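4.2 Pitfall catches and what they can be made to say

The claim that ground beetles move freely between the Redlow and Stevik plots rests on pitfall totals alone, and we doubt it. A trap catches what walks into it. High totals may mean many beetles, or a few restless ones on a warm night in June. Earlier accounts treat the two as the same thing.

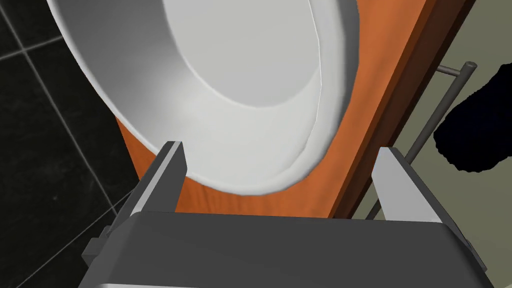 We also question the marking. Of 100 beetles marked at Redlow, 3 were taken again at Stevik, and all 3 came from one trap beside the ditch (Figure 2). Paint marks rub off in gravel soils, and the loss was never tested. A rate built on so few returns should not be carried over to other sites, yet the Omanano survey did exactly that.

Figure 2. Recaptures by trap, Redlow and Stevik plots.

Trap spacing is a further problem. At 10 m, neighboring traps probably draw on the same beetles.

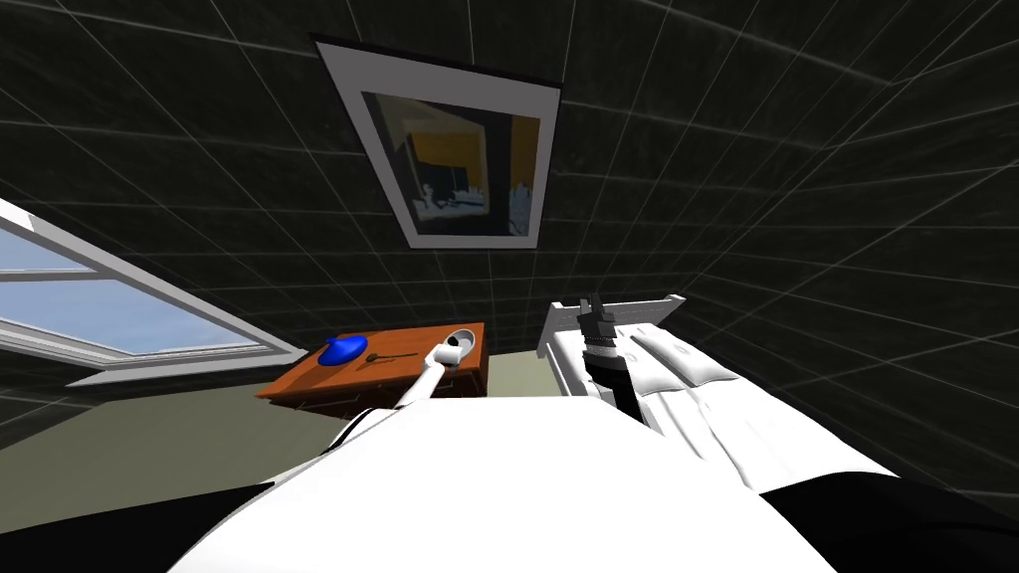 Albertina Guerreiro objected, on reading a draft, that wider spacing at Filali gave much the same ranking of species. We accept the ranking. It tells us little about movement, and we would want two more seasons before saying otherwise.

Comments

Carabid fan: Did you check the ditch trap for flooding? Mine float every spring.

M.: Not sold on the paint argument. Elytra notching has its own losses.

Contact the editors | Copyright the authors | Back to top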